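Money, Payments and Regulation
Handout for session 6: Who keeps the customer's money?
Instructor: Catinca Tudose
Thursday, May 3, 2018

Please read this handout before you start the exercise. The last part you will do in pairs.

1. Custody and ownership

When a customer pays money into an electronic wallet, two questions must be separated. The first is who holds the money. The second is who owns it. In a normal bank deposit the bank becomes the owner and the customer has a claim against the bank. In a wallet with safeguarding, the company holds the money but must keep it apart from its own funds, usually in an account at a bank.

The difference looks small until the company fails. With a safeguarded account, the customers should be paid from it before the other creditors. Without it, they stand in the same line as the landlord and the suppliers.

2. The Vestent case

We use one case for the whole session. Vestent is a wallet company, and Kollach is the bank where it keeps the safeguarded account. On the day of the check, the customers of Vestent have balances of 200 million in total. The account at Kollach shows 156 million. Vestent explains that the rest is "in transit" between card processors.

Money in transit is a real thing, and card payments often need 2 days to settle. But the rule in our case says that the balances must be covered at the end of each business day. So the explanation can be true and the company can still be in breach. 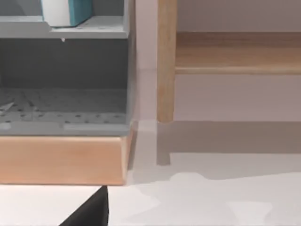
Notice also which side of the books we are reading. A regulator who looks only at the bank statement sees 156 and has no reason to worry. He must ask for the customer ledger of the same day and the same hour. Many students forget the hour — please do not.

3. Tokens are a harder case

Suppose now that Vestent sells a token and promises to buy it back at a fixed price. Is the token a deposit, a security, or only a prepaid product? Ilango Chowdary will speak on this in session 7, so I give only the first step: look at the promise, and leave the name of the product for later.

4. Exercise

Calculate the shortfall in section 2 and give it also as a percentage of the customer balances. Then write one page, as a letter from the regulator to Vestent, which says what must be corrected and by when. If you use a reserve requirement lower than 100 percent, explain your choice.

Reading for next time: Halvorsen, chapter 4, without the appendix.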